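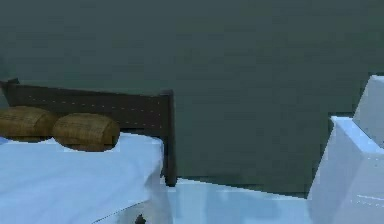 Figura 4.1. Dormitorio con cabecero de madera oscura y paramento mate.

Capítulo 4. Acabados interiores y mantenimiento

4.1. Objeto del capítulo

El acabado es la última capa de un elemento constructivo y la primera que recibe el uso. En este capítulo se estudian los revestimientos de suelo, las superficies de mobiliario fijo y móvil y los alicatados de pieza pequeña. Se toma como referencia el edificio Grandia, un bloque de viviendas rehabilitado cuya memoria técnica redactó Aitana Benítez. Las pinturas se tratan en el capítulo 5.
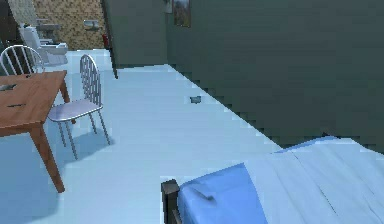
La resistencia de una superficie al desgaste depende de la dureza de la capa exterior, de su espesor y de su adherencia al soporte. En la madera barnizada, la película protege mientras es continua; una vez abierta, la suciedad penetra en el poro y la limpieza superficial deja de ser suficiente. Las marcas oscuras del tablero de la figura 4.2 obligan a examinar primero la película – con luz rasante – antes de decidir entre limpieza, retoque local o lijado completo. En Grandia se fijó un lijado inicial con grano 80 y un acabado con grano 170.
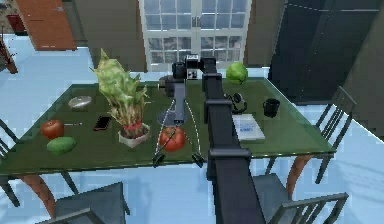
El vidrio plantea un problema distinto. Su superficie no es porosa y resiste bien los productos domésticos, pero es sensible al rayado por partículas duras y al impacto en los cantos. El color influye también en el mantenimiento: sobre un tablero de vidrio verde oscuro, como el de la mesa de comedor de la figura 4.3, el polvo claro se percibe antes que sobre uno incoloro. La ficha de Bronlow, adoptada en la memoria, prescribe paño de microfibra y detergente neutro.

4.2. Alicatados de pieza pequeña

El mosaico multiplica la longitud de junta por unidad de superficie. El consumo de mortero, el tiempo de ejecución y la exigencia de planeidad del soporte aumentan en consecuencia. Ewan Buchanan propone comprobar el soporte con regla de 2 m y admitir una desviación máxima de 3 mm. El encuentro en esquina se resuelve con perfil o con pieza de remate.

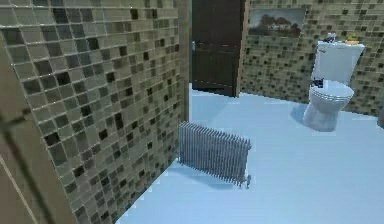

4.3. Terminología

Soporte: elemento que recibe el revestimiento.
Junta de colocación: separación entre piezas contiguas, rellena con mortero.
Remate: pieza o perfil que protege el borde libre de un revestimiento.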